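Toy Kitchen Rental: Frequently Asked Questions

How long can I keep a set?
The standard rental is 30 days. You can renew once from your account page as long as no one else has reserved the set.

Where do I pick up my order?
Orders go out from our Dodholm counter between 10 a.m. and 4 p.m. Bring your order number. We don't need to see ID.

Do you deliver?
Yes, to Dodholm and Prarnine. Delivery is $30 each way. Schools that order two or more sets pay for one trip only.

How are the pieces cleaned?
Hard pieces are washed in warm water with unscented dish soap and air dried. Cloth items go through the washing machine. Please don't put anything in a dishwasher, as the thinner plastic can warp.
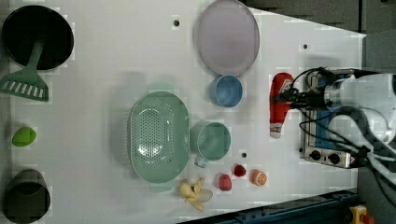 What if a piece is lost?
Tell us when you return the set. Small food pieces are not charged. Pots, pans and anything with a handle are billed at replacement cost, taken from your deposit.

What age are the sets for?
Three and up. Some of the food pieces are too small for younger children.

Can I buy a set after renting it?
Only sets marked "Final Season" in the catalog. Your last rental payment comes off the price.

Why was I charged twice?
The second charge is the deposit. It clears within a week of return.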